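From the Flilleck Street Tool Library newsletter

FLAT-PACK CORNER: THE WHITE PLASTIC PERIOD

Beatriz Barreto has bought us more furniture. She got it from Erdem, the discount place out past Jindmont, where it was stacked by the door, and I believe she would have taken the door too if it had been marked down. It is white, it is plastic, and it comes in pieces, with an instruction sheet that consists of one drawing and a lot of confidence.

For anyone coming to the assembly evening on June 17, 2024, a few notes from those of us who have been here before. Put a cloth down first. White plastic shows every scuff, and our workbench has 39 years of varnish on it. Lay the legs out side by side and look at both ends before you push anything into anything. I have put a leg on upside down and it went in beautifully. It did not come out beautifully.

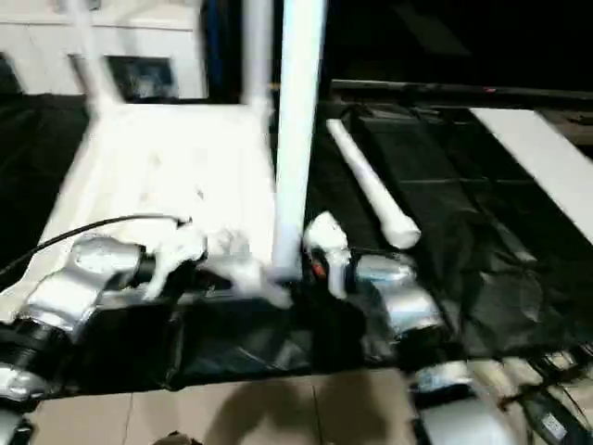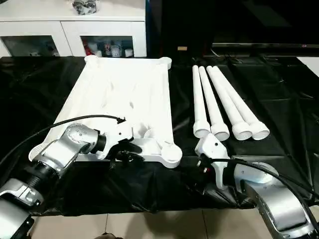
White parts, black cloth.

Américo Azevedo holds that you should turn the thing on its side and lean on one leg at a time. I belong to the older school, which does it top down and swears. Either way, get all the legs started before you press any of them home, and keep the rubber mallet for last. The mallet lives on hook 5. It was not on hook 5 in January and we are still hearing about it.

Once a piece is together, stand it on the floor and rock it. A small wobble may be our floor, so try it by the sink before you take anything apart. Sitting on it is the final test, and Beatriz has kindly offered to let me go first.

Spare feet and odd caps go in the Cliltosia biscuit tin, lid on, please. Finished pieces can go straight through to the reading room, where the old chairs are waiting to be taken away by anyone with a van and low standards.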